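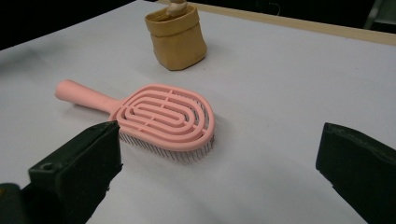

Lab handout 5: Teaching by demonstration with hand-held grippers
Course: Robot Learning, Jarnent lab section
Updated 21/10/2023

Read this before your session. It replaces the February version, which still had the old Camico arm in it.

There are two ways to show a robot a task in this course. In the first you drive the arm from a distance with the Zisitz controller and the arm does the work. In the second you hold a gripper yourself and do the task by hand while its camera records. This week is the second way only.

The task is pick up and put away. The objects are a hairbrush and a small storage pouch. One pass from start to release is one demonstration. Each pair hands in 40.

Before you start
Lay the brush flat on the white surface with the pouch behind it. Turn the brush to a new angle each time. If every demonstration starts from the same pose, the policy learns the pose and little else.

Approach
Come in slowly with the fingers open wide. Stop just short of the object, then close. Do not push the brush along the table to line it up - move your wrist instead.

Grasp 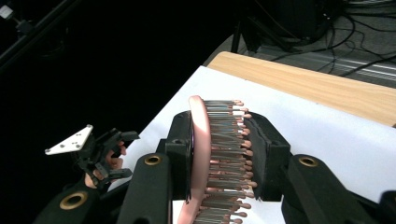
A hairbrush has a hard side and a bristle side, and closing across both means one finger presses on the rigid back and the other on the pins. Pins can give under load, so close gently and pause before lifting. If the brush turns in the grip, put it down and start the demonstration over. Gripping by the handle is also allowed. Write down which grasp you used.

Two-handed work
With a gripper in each hand, keep the idle one off to the side and still. Small movements of the idle hand are recorded too and end up in the training data.

After the session
Copy your files to the Dhillon drive, mark failed attempts as failed, and do not delete them. Reports are due at the next lab meeting, one per pair, 13 points.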